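2月9日(月)
記:Mali Craddock

糸の結び目の件、続き。朝から恒温槽の水が減っていて、まず補水。蓋のパッキンが浮いていた。週末ずっとこうだったのかは不明。温度記録は飛んでいないので試料はそのまま使う。気になる人は棚の下段の予備群と比べてください。

今日の予定は、Hevicoの編み糸(青ラベル)と、同じ太さのモノフィラメントの引張。乾いたまま/生理食塩水に浸けたもの/浸けてから乾かしたもの。結び方は外科結び、こま結び、縦結び。縦結びは対照。誰もわざとは使わないけど、手が滑るとこれになるので入れてある。

午前、乾燥群から。Brodovの引張機、上のつかみ具のゴムがへたっている。糸が斜めに逃げる。Omarに電話したら予備のゴムは引き出しの奥、と。あった。ただし厚みが違う。紙を一枚かませて高さを合わせた。つかみ間距離を測り直し。前のデータと比べるときはここを見ること。

編み糸・乾燥・こま結び:結び目のきわで切れる。毎回ほぼ同じ場所、結び目に入る直前。糸そのものより先に結び目が負ける、という教科書どおりの絵。荷重の山がきれいに一つ。
モノフィラメント・乾燥・こま結び:切れない。滑る。荷重が上がって、がくっと落ちて、また上がる。のこぎり刃みたいな曲線。最後に端がすぽっと抜けて終わり。端を長く残した試料だけ持ちこたえて切れた。

これ、Hafが去年から言ってる話そのまま。「強い糸」の順位表は結び目なしで作られていて、結んだ瞬間に順位が入れ替わる。なのにカタログには結び目なしの値しか載っていない。次の報告書では結び目ありの値を先に書く。結び目なしは付録でいい。

切れ端の長さ。これまで「適当に短く」で来たのがまずかった。切る人によって違う。Téunは…じゃなくてTeunはぎりぎりまで切る。私は長い。データを人別に並べたら、糸の種類の差より人の差の方が大きい組があって、ちょっと青くなった。今日からゲージを使う。アルミ板に溝を切っただけのもの。工作室で作ってもらった。角がまだ鋭いので、糸を引っかけないように。一本やった。捨てた。

昼。食べながら累積の試験本数を数える。1,102本。目標は2,000本なので、半分は超えた。ただし人別の切れ端問題で使えなくなる分がある。どこまで捨てるかはÉricaと相談。私の案:長さの写真が残っている試料は生かす、残っていないものは全部「参考」に落とす。捨てるのは惜しい。でも混ぜるともっと困る。

午後、浸漬群。編み糸は水を吸うと手触りが変わる。やわらかくなって、結び目が締まりやすい。引っぱると指にぎゅっと来る。モノフィラメントは濡れても知らん顔。むしろ表面に水の膜があって、締めるときに一目めがゆるむ。二目めをかける間に戻ってしまう。押さえの指が要る。

ここが曲者で、実際の現場では押さえの指がいつもあるわけではない。台の上で乾いた手で結んだ結び目の値を、そのまま濡れた場所に持っていけるのか。報告書の「限界」の節に一行で済ませていたけど、一行では足りない気がしてきた。節を立てて書く。下書きはHafに回す。 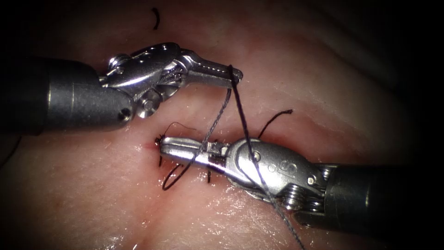

Rivadeneyra、11月

訪問時のメモをここに写しておく。手帳がぼろぼろで、このままだと読めなくなるので。

着いたのは夕方。雨。駅から坂。組紐の工房で、昔は漁網の糸と靴紐、今は楽器の弦の巻き糸と釣り糸と、頼まれれば何でも。通訳はÉrica。私は半分くらいしか聞き取れず、あとで補ってもらった。

機械は組機(くみき)が壁沿いに並ぶ。うるさい。ボビンが互いの間をくぐって回る。一台は12本取り。この機械の糸がいちばん「結びやすい」と工房の人は言う。理由を聞くと、糸どうしの角度が寝ているから、と手で示された。角度が立つと糸は硬くなり、寝ると伸びにくくなる、たぶんそういう意味。逆かもしれない。Éricaも自信なし。→帰ってから顕微鏡で角度を測ること、と手帳に書いてある。測っていない。来週やる。

仕上げに蝋を引く糸と引かない糸。蝋を引くと滑って通りがいいが結び目がほどける。引かないと結び目は止まるが通すときに擦れる。両方は取れない。「どちらに文句を言われたいか選ぶだけだ」とのこと。笑ってしまったけど、うちの被膜の話とまるで同じ。Hevicoの青ラベルと白ラベルの違いは被膜の有無で、白の方が結び目が止まるのは先月出ている。通しやすさは測っていない。片側だけ測って白が良いと書くのは不公平だった。通過抵抗の試験、要る。

工房の検査のやり方。結んで、おもりをつるして、一晩置く。朝見て、結び目が動いていたら不合格。印は墨で結び目の両側に点を打つだけ。これがいい。うちは引張機で一気に引いて切るだけで、ゆっくり滑るぶんを全然見ていない。糸が結び目の中でじわじわ動くのは、一気引きでは出ない。おもりと墨なら明日からでもできる。

あと、ほどき方を見せてもらった。濡れて固まった結び目は、引かずに、輪を押し戻す。道具は骨のへら。獣の骨か聞きそびれた。帰りに見本の糸を一束もらった。ラベルなし。保管は私の机の右の引き出し、封筒入り。勝手に靴紐にしないでください(Omar)。

写しはここまで。以下、今日の続き。

墨の点、さっそく試した。浸漬群の残りに打ってみたら、にじむ。当たり前だ。工房の糸は乾いているのだった。油性の細いペンに変えたら編み糸には乗る。モノフィラメントには乗るけど指でこすると落ちる。触らなければいい、ということで、点を打つのは結んだあと、つるす直前、以後さわらない。手順書に追記済み。

つるし台はForkwoodの倉庫にあった古いハンガー掛けを流用。Teunが水平を出してくれた。床が傾いているので脚の下に板。振動がこわい。隣の部屋の遠心機が回ると糸が細かく震える。夜は止まっているから一晩ものは大丈夫。昼間は遠心機の予定表を見てからつるすこと。

おもりは500グラムでそろえた。軽いかもしれない。明日の朝、全部の点が動いていなかったら上げる。全部動いていても困る。糸によって差が出る重さを探すのがまず最初の仕事で、それまでは数字を報告に入れない。

繰り返し荷重の方は今日はやっていない。Brodovのソフトがまた日付でこけた。再起動すると直るが、保存先が初期設定に戻るので要注意。今日のデータも一回デスクトップに落ちていた。移動ずみ。ファイル名の頭に結び方の略号を付ける約束、守れていないのが何本かある。私です。直します。

Hafと立ち話。縦結びの扱い。Hafは表から外せと言う。読む人が「縦結びでも持つのか」と誤解するから。私は残したい。乾いた編み糸の縦結びは、思ったより持つ。でも濡らすと急にだめになる。この落差がいちばん大事な結果だと思っていて、外すと話の半分が消える。折り合いとして、図には入れる、要約には入れない。Hafは納得しきっていない顔。もう一度話す。

結ぶときの力も、本当はそろえたい。今は「しっかり」としか書いていない。ばねばかりを片端につけて引けばいいのだが、そうすると手の動きが変わって、結び目の形が崩れる。Omarの案で、おもりを滑車越しにかけておいて、手を離すと締まる仕掛け。図をもらった。まだ作っていない。滑車の在庫は未確認。

目の疲れ。夕方に結んだ試料は質が落ちている気がする。順番を糸の種類順にしているから、いつも同じ糸が夕方に当たる。これはまずい設計。明日から順番を混ぜる。くじでいい。封筒に紙片を入れて引く。今日の午後分には「夕」と印をつけておいた。過去の分は時刻が残っているものだけ拾う。

忘れないうちに、
・パッキン発注(恒温槽の蓋)
・つかみ具のゴム、正しい厚みのもの。型番は機械の裏に貼ってある
・通過抵抗の試験、穴あき板の材料をÉricaに聞く
・組み角度の顕微鏡。予約表が埋まっているので早めに
・ゲージの角を丸める
・生理食塩水の作り置き、残り少し。作った人は瓶に名前を書いくこと

つるした糸には赤い札を付けてある。朝いちばんに来た人は触らずに点だけ写真に撮ってください。定規を横に置いて、真正面から。私は歯医者のあと昼前に入ります。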